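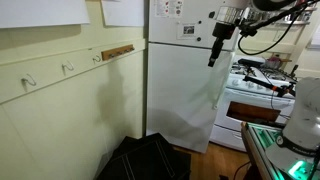

Refrigerator corner with wall rail, hooks and stove, kitchen 2.

Nadbridge Kitchens — data card

What is in the set

Nadbridge Kitchens is a collection of 3769 still pictures from eight home kitchens. It is about how people use the surfaces that are not meant for cooking: the refrigerator door, the side of a cupboard, the strip of wall beside the stove. We wanted to know what ends up there, and how it changes when a household gets busy.

The pictures are sorted by kitchen and then by corner. Kitchen 2 has the most pictures of hooks and rails. Kitchen 5 has almost no magnets, and the family there told us they never liked them.

Labels

Every picture has one line in labels.csv. The columns are:

kitchen — number from 1 to 8
corner — fridge, stove, sink, door or table
holder — hook, peg, magnet, pin, tape, shelf or none
held — what is hanging or fixed, in plain words
note — free text, often empty

If one corner has several holders, they are separated with a semicolon. For the refrigerator corner of kitchen 2 you will find "hook;peg;magnet;pin", as there are metal hooks on the rail, a small wooden rack with pegs, magnets on the freezer door and large paper sheets pinned to the wall. A framed photo magnet is still a magnet. We do not have a separate word for it.

Paper is labeled as paper only. We do not write down what is printed on it, also when it is possible to read it. Small print on a magnetic sheet is treated the same way.

Labels were made by Ute Wendt and checked by Dardo Tapia. They did not agree on 177 pictures, mostly about the difference between a hook and a peg. Our rule now: a peg is straight and belongs to a rack, a hook is curved. Please tell us if you find a picture where this rule was not followed.

Known problems

The stove corner and the fridge corner are hard to separate in small kitchens, where both stand close together. In such cases the label follows the thing nearest to the middle of the picture.

Colors are not corrected. A cream wall can look more yellow in the evening, so please do not compare paint between kitchens.

In the Sikora folder the note column was filled in before we had fixed the list of words. It contains "hanger" and "knob" for things that should be "peg". We will clean it in the next version.

Changes

Version 2 — kitchens 7 and 8 added, Zusby folder renamed to kitchen 4, empty lines removed
Version 1 — first version, finished in February

Questions about labels go to Ute, questions about the files to Dardo.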